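Stories > Short reads > The crayon table

The best job in the whole building, I decided on my first evening, was the crayons.

I had put my name down for the art club at the old ferry hall on Remik Quay expecting to wash paint pots, and there were plenty of paint pots. But at the far end of the hall there was a white table, and on the white table was a heap of crayons that had been tipped out of every tin, box and biscuit barrel the club owned, and somebody had to sort them. I very nearly ran.

My sister, who only came along for the lift home, thought I'd gone mad. "They're wax," she said. "The children will mix them up again in ten minutes."

"Then I'll get to do it again!" I said, and I meant it.

You have to understand what a heap of crayons is like when you haven't sat in front of one for 40 years. The smell got me first, that warm, candly, school-cupboard smell, and then I was back in the infants' class at Clerska with my sleeves rolled up, drawing the sea. I always drew the sea. I'd get through two blues before half term and have to finish the waves in green, and my teacher would say that the sea was green sometimes, if you looked at it properly, and I walked down to the harbour to check and she was right!

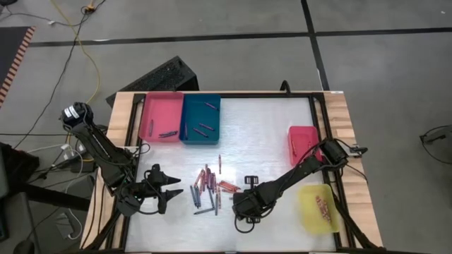

"Purples with purples," my sister said, reading over my shoulder from the note that had been left for us. "Reds and oranges can go together. What about pink?"

"Pink is a sort of red."

"Pink is absolutely not a sort of red." She pulled up a chair, and that was that, she was in. She took her coat off and everything.

We argued about plum. We argued about a brown that turned maroon when she tried it on the back of an envelope. She drew a little boat with it while she was at it, then another boat, and then she wanted a proper blue for the water and went digging for one with both hands, and I didn't say a word about the ten minutes – I was too pleased.

It was dark outside by then, a wet February dark, and the Dendis ferry was coming in with all its lamps lit. My sister held up her envelope against the window. Her boats had funnels and flags and one had a dog on the deck.

"That's the Chatzigeorgiou," she said, pointing to the one with the dog. "Do you remember? The big one that brought the oranges."

Did I remember! We used to wait on the wall for it, the two of us, legs swinging, and if the men were in a good mood they'd throw us one each. I hadn't thought of those oranges in years. I found a stub of the right colour and she put them in, tiny dots all along the rail, more oranges than any ship could carry. 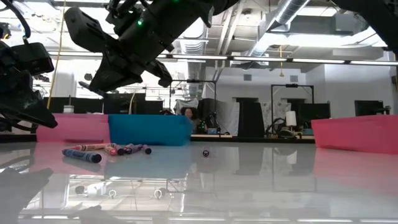

The last few, blue at the front.

"Leave those," she said, when I reached for the ones still lying out. "We can do them next time."

"Next time?"

"Well, you can't do it by yourself, can you? You'd put the pinks in with the reds."

She folded the envelope into her pocket and went to find her coat, and I could hear her all the way across the hall, asking what time they opened the doors.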